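How to Give a Nearly Empty Refrigerator a Proper Clean and Put It Back Together

Friday, August 20, 2021

My neighbor Lenuța Văduva says there are two kinds of people, those who clean the fridge when it is full and those who wait until it is almost bare, and I have been both, and I can tell you that the second kind has a much nicer morning. The week before a big grocery run is the time to do it. You have only a few odds and ends to move, the shelves are right there in front of you, and you won't be racing the butter.

What you need

A dishpan or a clean sink of warm water, a squirt of dish soap, baking soda, two soft cloths, an old toothbrush, and a dry towel to lay on the counter. A cooler bag if you have anything that spoils quickly (milk, meat, leftovers). I used to buy a special spray for this and gave it up years ago — the baking soda does every bit as well and doesn't leave that lemony smell on the cheese.

Start with the food

Open the door as wide as it will comfortably go and take everything out, one shelf at a time, starting at the top. Check dates as you go. Be firm with yourself about the little wrapped things. If you have to unwrap it to find out what it is, you were probably not going to eat it this week either.

Anything you are keeping goes in the cooler bag or on the towel. Wipe the bottoms of bottles and jars before you set them down, especially anything that has been lying on its side, where a slow drip can run under the cap for weeks and glue the bottle to the shelf. 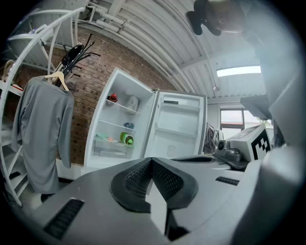 Next come the shelves themselves. If yours are glass, please let them sit on the counter for a while before they go anywhere near warm water! My cousin Dorin Husar took one straight from a very cold fridge in February and ran it under the hot tap, and the crack went from corner to corner with a noise we heard in the next room. Fifteen minutes of patience is plenty, and you can clean the walls in the meantime.

For the walls, stir two tablespoons of baking soda into a quart of warm water, wring the cloth out well, and work from the top down. Go gently over any printed stickers, as the edges lift if you scrub at them. The ledges that hold the shelves collect crumbs, and so does the groove at the very back, so run the toothbrush along both.

The drawer

Lift the crisper drawer a little at the front as you pull and it should come free. Onion skins and bits of lettuce always end up underneath it. Wash the drawer in soapy water, rinse it, and stand it on end to drain — it dries much faster that way than flat.

The door

Door racks usually lift straight up and out, though some need a small tap from below with the heel of your hand. Wash them along with the drawer. Then do the rubber seal, pulling each fold open with a finger and wiping inside it. Dry it well, corners too.

Putting it all back

Dry everything before it goes in. Drawer first, then the lower shelf, then the upper one, then the racks. Keep small things together in a tray or a shallow dish so they don't wander off to the back, and stand your bottles upright if there is height for them. Clear bags are handier than cloudy ones, which hide what's in them until it has gone soft.

Leave an open saucer of baking soda on the lower shelf and change it when you remember to. Close the door, then try pulling a slip of paper out of the seal in a few places. If it slides out with no resistance, wipe that stretch again and check that nothing in the door is sticking out too far.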